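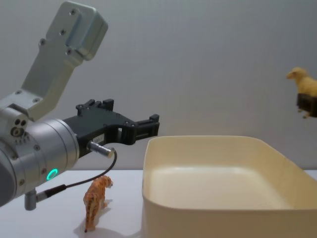

Barbers wanted, plus models for our training nights - Satow, Drundcombe

We're looking for two people to join the shop and a whole lot of heads to practise on. Both in one post because there's no time to write two. Scroll down if you're only here for the free haircut.

THE JOB

Barber, full time (one chair) and barber, part time (one chair). Start as soon as you can, March at the latest.

Satow is on Ellstead Road in Drundcombe, next door to the key cutter's. Five chairs. Walk-ins in the morning, bookings from 1pm. Mixed crowd - schoolboys, dads, pensioners who want the same cut they had in the seventies, and a fair few who come in holding a phone with a footballer on it.

What you'd be doing:

Clipper cuts, skin fades, scissor work, the lot
Long hair on men. More and more of this. Please don't be scared of it
Curly and coily hair. If you can do it well tell us first thing, if you can't but want to learn we'll teach you
Neck shaves and tidy-ups. Full hot towel shaves if you're trained, no pressure if not
Sweeping up, answering the phone, towels in the machine. Everyone does it, me included

What we need from you:

Level 2 in barbering or the same thing from wherever you trained. Level 3 nice but not needed
At least a year on the shop floor for the full time chair. Part time chair could suit someone just out of college
Your own scissors and clippers. We've got spare guards, capes and neck strips
Able to talk to people. Also able to shut up when someone's got their eyes closed
Saturdays. Sorry, no way round it, but you get one off in every four

Hours. Full time is Tuesday to Saturday, 9 to 6, late finish one night a week for training (see below). Part time is Thursday, Friday and Saturday, could be stretched if it's going well. Shut Sunday and Monday.

Pay. Employed, not chair rent. Hourly rate plus commission on everything over your weekly target, and the target is a sensible one. Tips are yours, card tips too, paid out Friday. Rate depends on what you've done before so ask when you ring and I'll tell you straight. Holiday pay, pension, sick pay. Haircuts obviously.

Trial. One afternoon, paid. You'll do three or four cuts with one of us on the next chair. We're looking at how you talk through a cut before you start as much as the cut itself. Bring your kit. Bring lunch or there's a decent baker's across the road, cheese and onion slices gone by half twelve.

A bit more on the shop. Mansa Nutsugah runs the floor and does most of the fades, and people travel for them. I do the books, the long hair and the moaning about the boiler. We've had apprentices go on to open their own places, one in Nigatu Street which is a bit close for comfort but we get on. Music is whoever gets in first. No football radio before noon, that rule is older than me.

MODELS NEEDED

Training night is Wednesday, 6.30pm to about 9. We need heads for it, all through spring.

Cuts are free. They take longer than a normal cut, sometimes an hour and a half, as the person cutting is learning and gets stopped and shown things. Someone experienced checks every cut before you leave and will finish it off if need be. You won't go home with a wonky one.

What we're after at the moment:

Short back and sides growing out, at least six weeks since the last cut
Anyone after a skin fade, all hair types
Mid-length or long hair wanting a proper scissor cut. Collar length or past it
Afro hair for shape-ups and tapers, we're really short on this one
Thinning hair or a high hairline. Seriously, it's a skill and they need to learn it
Fringes. Curtains are back, apparently, and half the team weren't born last time

Not needed just now: buzz cuts all over, patterns, colour of any kind. We don't do perms so please stop asking, try the salon by the station.

You should be 16 or over. Under 18s need a parent or guardian to come along and sign the form. Hair clean and dry, no product. If you've got anything going on with your scalp let us know before the night, it doesn't always mean no, just might mean a diferent date.

You do get some say in the style. You tell us what you'd like, we match you with whoever's working on that, and if it isn't a match we'll say so on the phone and put you down for another week. Please don't turn up wanting a fade and then ask for a mullet in the chair. It's happened.

We sometimes take before and after photos for the trainees' folders. There's a box on the form, tick no if you'd rather not. Makes no odds to whether you get a place.

Regulars welcome but one free cut every six weeks, so it goes round. If you can't make it ring by noon on the day. Miss two without telling us and we'll take you off the list.

HOW TO APPLY

For the job: CV to Štěpánka Oravec at the shop, by hand or through the contact form on this site. Doesn't need to be fancy. One page. Put in five or so photos of your own work, straight off your phone is fine, no filters, and at least one from the back. A few lines on where you've worked and why you're leaving. If you've had a gap just say so, we've all had them.

Put job ref 3524 at the top or it'll end up with the supplier invoices.

You can also just walk in. Best time is before 11 Tuesday to Thursday. Worst time is Saturday, any of it.

For models: contact form again, choose "training night" from the drop down. Tell us

your name and a number we can ring
how long your hair is now and roughly what type
what you want done
which weeks you can't do

We ring everyone back but it can take a few days, phones get answered between cuts. Up to 20 places across the next run of nights and we keep a reserve list.

Getting here. Buses stop outside the library, two minutes' walk. Parking behind the shops is free after 6. Small step at the front door, ramp kept inside, knock on the glass and we'll bring it out. Toilet is on the ground floor, door's a bit narrow, ring first if you want the measurments.

Applications for both chairs stay open till they're filled. Will take this page down when they are.

Štěpánka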